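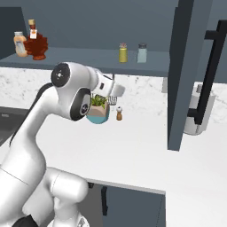
Is it worth paying extra for a quiet dishwasher? Only if you sit in the same room while it runs, and I mostly don't.

I spent a good part of September reading dishwasher reviews, which is a sad thing to admit. The Trullow costs a lot more than the Verkow, and the main selling point is 7 decibels. The store page has over 2,048 reviews and a suspicious number of them use the phrase "whisper quiet". Who whispers for two hours?

Kári Lykkegaard has the Trullow and swears by it. I had dinner there on Thursday and could hear it fine from the table. He said that was the drain pump and didn't count - I think the drain pump counts.

The third basket doesn't convince me either. It holds forks. My current one holds forks in a plastic bin at the front, and they come out as clean as forks need to be.

So I'm leaning toward the Verkow, assuming the 23-inch opening is really 23 inches all the way back. I don't trust the floor plan on that.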